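Makeo Twin-Arm Bench Set
Sold and rented by Moltley

Rental, both arms with table: $2,734 a month
Rental, single arm with table: $1,994 a month
Refundable deposit: $500
Minimum rental: 3 months
Availability: ask us, the list moves fast
Page updated Oct 19, 2020

Jump to: What it is | The open day | Grippers | What's in the crate | Space and power | Renting | Questions we get

What it is

Two silver robot arms that reach in from either side of one table, each with its own black gripper, sold as a matched pair and set up so that both hands can get at the same small thing in the middle. That's the short version. The slightly longer version is that we've carried single bench arms for years and I kept getting the same call from customers, usually a month in: "Great, now how do I hold the other end?" You can build a fixture, of course, and for a part that never changes you should. But if you're a small shop doing a different job every week, or a school lab, or somebody packing odd-shaped kits, a second arm is a much nicer way to hold the other end.

I'd been reading the Makeo sheets since June and going back and forth on whether to stock it. Spec sheets are fine but they don't show you how a thing moves, and I'm not comfortable renting out equipment I haven't stood in front of. So when Gostar (they do the installs for Makeo in our area, and they'll be doing yours if you order from us) ran an open day at their Ayaaba workshop, I drove over, ate far too many of their cookies, and stayed in front of the bench until they started putting the chairs away.

The open day

The job they'd picked was pens and a paper cup. I'll admit I was hoping for something with more sparkle! There was a bigger machine across the hall stacking boxes and most of the visitors were over there. But the longer I watched the pen bench the happier I got with the choice, and by lunch I had stopped looking at the box stacker altogether.

Think about what you do when you drop a pen in a cup. You pick it up off a flat table, which is already a pain, because a pen is skinny and it likes to roll. Then you have to turn it so it's pointing more or less up and down. Then you have to get it over a rim without knocking over a cup that weighs next to nothing. An empty paper cup is a rotten thing to work around if you're a heavy machine. Brush it and it's gone. So every bit of sloppiness in the arm, and every bit of sloppiness in whoever taught it the move, shows up right there on the table where a whole row of visitors can see it.

It did go over a few times, by the way. I'd be suspicious of an open day where it didn't. The Gostar crew would stand the cup up again, nudge a position, and set the arms going, and I learned more from watching them nudge than from the clean runs. A correction took them less time than it took me to refill my coffee, and I was sitting next to the coffee.

They had a plain white table under the arms and kept it pretty bare, which I liked. I've been to demos where there's so much set dressing around the machine that you can't tell what it's doing. I got to watch from close in, with an arm on my left and an arm on my right, and if you're trying to judge whether the two of them can share a small space without getting in each other's way, that's the spot to ask for.
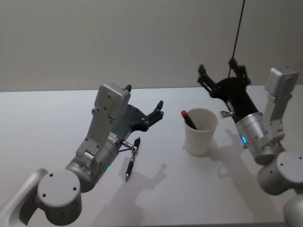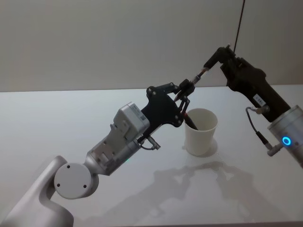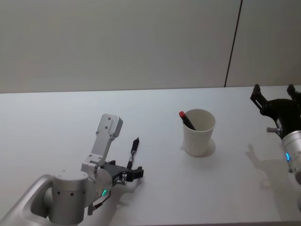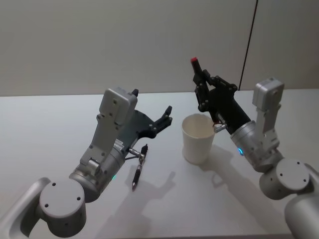 The pen and paper cup bench at Ayaaba. Green light on the left arm, blue light on the right.

Grippers

Both arms take the black Makeo gripper, and it's the part I'd look at hardest if I were you. The fingers are fairly slender, so they'll get into places that a fat pair of jaws won't. For pens, markers, tubes, small tools, spoons, brushes and that kind of thing it's a good match. For anything wide or floppy I'd want to talk first. I asked whether it could handle a bag of frozen peas and got a very polite look.

There's some small silver metalwork down under the left gripper as well, and in one of the pictures it's the part that has hold of the pen, with the cup standing off to the right. I hadn't paid any attention to that area on the drawings and it's now one of the things I bring up with customers first. If your part is thin, ask us to go over it with you on the phone, since the right way to hold a pen is different from the right way to hold a jar lid.

A word about reach. With two arms over one table, the question is never how far one arm will stretch, it's how they behave when they're both hanging over the same few inches. I saw them come in very close to each other at the open day, close enough that I leaned back in my chair, and they were calm about it. You do have to plan it, though. The person setting up decides which arm goes in low and which one waits up high, and if you skip that step you'll be hitting the stop button a lot on your first afternoon. Gostar will walk your crew through it on install day.

What's in the crate

Two Makeo arms, left and right
Two black grippers, fitted
White work table
Controller for each arm, with leads
Stop button on a long cord
Printed setup guide (it's decent, keep it by the bench)
A box of hex keys that you will lose, so tape one to the table leg

Not in the crate: paper cups, pens, and any kind of guarding or fencing. Whether you need guarding depends on your building, your job and your insurer. Please have that conversation before delivery. We can quote for panels if you want them, but I'd rather you asked your safety person than me.

Space and power

You want to be able to walk all the way around the table. People measure the table, find a gap exactly that size and then ring me up because an elbow is hitting the shelving. Arms have elbows, and they stick out backwards! If you can give the set its own corner with a clear wall behind it, do that. It's easier to work around, and you'll also find it much easier to see what the grippers are up to when there isn't a rack of paint cans in the background.

Light matters more than I'd expected. The Ayaaba bench was lit nice and evenly, just soft shadows on the tabletop, and I could follow a dark pen against the white surface without squinting. Back home in our own stockroom, under one sad tube light, I wouldn't have had a chance. If your bench is in a gloomy spot, put up a better lamp before the crate arrives. It's the cheapest upgrade on this page.

Ordinary wall power is fine for the pair. Don't run it off the same extension as the compressor. You'd think I wouldn't have to say that.

Renting

Most people should rent first, and I say that as the person who'd make more if you bought. The pair goes out at $2,734 a month and the single arm at $1,994, and the deposit is $500 either way. You get it back when the set comes home in one piece (scuffs are fine, we're grown-ups). The minimum is 3 months. I fought for a shorter term and lost, but having seen how much there is to play with, I think it's fair. The first few weeks go on learning, and you'd be sending it back just as it got useful.

Delivery and the install visit are quoted separately, because a ground-floor unit with a loading door and a third-floor classroom are very different mornings for the Gostar van.

If you decide to keep the set, call me before your term runs out and we'll work out a purchase price with part of the rent taken off. I don't put that number on the page as it depends on how long you've had it.

Questions we get

Can I start with one arm and add the other later?
Yes. Tell us up front so that the table arrives drilled for both sides. Adding it afterward is doable but it's a visit.

Do we need a programmer?
For simple pick-up-and-put-down work, no. I sat down and taught it a short move myself after the crowd had thinned out, and I'm a guy who still prints his emails. For jobs where both arms are handling one part together, I'd plan on having one patient person who's happy to own the thing and fiddle.

How loud is it?
I could chat across the bench without raising my voice. The box stacker was another story.

Will it do my part?
Mail us one. Really, put it in an envelope with a note saying where it starts and where it has to end up. If I think it's a bad fit I'll tell you so, and I'll send your part back.

Can we come and see it running?
Gostar books visits at Ayaaba by appointment between open days, and we're glad to set one up for you. Bring your own part with you. Ask for the seat at the front of the table, and wear something warm, they keep the big door open.

What colors does it come in?
Silver arms, black grippers. You can put stickers on it if you're buying. Please don't if you're renting.

To order or to get on the list, use the form below or call the Moltley shop during the day and ask for the bench arm desk. That's me, and if I don't pick up I'm in the stockroom, so let it ring.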